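宿泊施設向け寝具評価報告 ボックスシーツ「Sistell」

当協会の備品評価部会は、会員施設における客室リネン更新の参考に供するため、Datton社が販売する綿混紡ボックスシーツ「Sistell」のダブル規格について試用評価を実施した。評価用の製品は通常の流通経路で購入しており、製造元および販売元からの提供は受けていない。

試用は会員施設二か所の計38室で行い、期間中の洗濯回数は延べ1084回に達した。洗濯は各施設の既存設備により、水温と洗剤は施設の標準手順に従った。評価項目は、装着の作業性、寸法の安定性、肌触り、縫製の耐久性および費用である。

装着の作業性については、おおむね良好との回答を得た。四隅のゴムは全周式で、厚みのあるマットレスにも一人で装着できる。長辺と短辺を示す織りタグが内側に縫い付けられており、向きの取り違えが減ったとの報告が両施設から寄せられた。ただし、タグは生地と同系色であるため、照明を落とした客室では判別しにくい。販売元には色の変更を要望した。

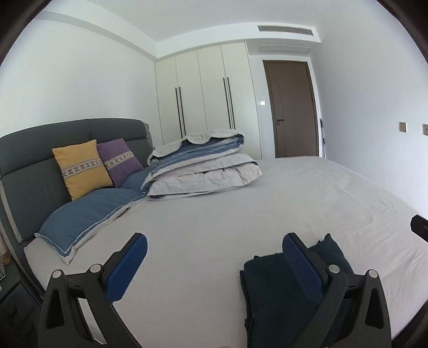
アメテペ(Ametepe)、11月

寸法の安定性については、初回の洗濯で縦方向にわずかな縮みが認められたものの、以後の変化は小さく、装着に支障は生じなかった。一方、乾燥機から取り出した後に放置した場合は折り皺が残りやすい。客室係主任のエクア・アメガシー氏は「取り出してすぐに広げて畳めば、アイロンは省略できる。ただ、繁忙期にその手間を毎回かけられるかは施設による」と述べている。

肌触りに関しては、宿泊者アンケートで538件の有効回答を得た。「やや硬い」とする意見は試用初期に集中し、洗濯を重ねるにつれて減少した。夏季の通気性に関する不満は少ない。なお、冬季の保温性は今回の評価対象に含めていない。

縫製については、角部の縫い目にほつれが二件確認された。いずれもゴムの縫い始めの箇所であり、返し縫いの不足によるものと判断した。当該品は販売元が交換に応じている。

費用面では、一枚当たりの購入価格は2488円であった。従来品Adevovと比べて単価は高いが、アイロン工程を省略できる施設では差額の回収が見込まれる。小規模施設では在庫の回転が遅く、同様の効果を得にくい点に留意されたい。

総合評価は五段階中の四とする。導入に当たっては、手持ちのマットレスの厚みを実測したうえで規格を選定し、まず数室で試用することを推奨する。

評価担当 マーリット・エンゲブレッツェン、デラ・アントウィ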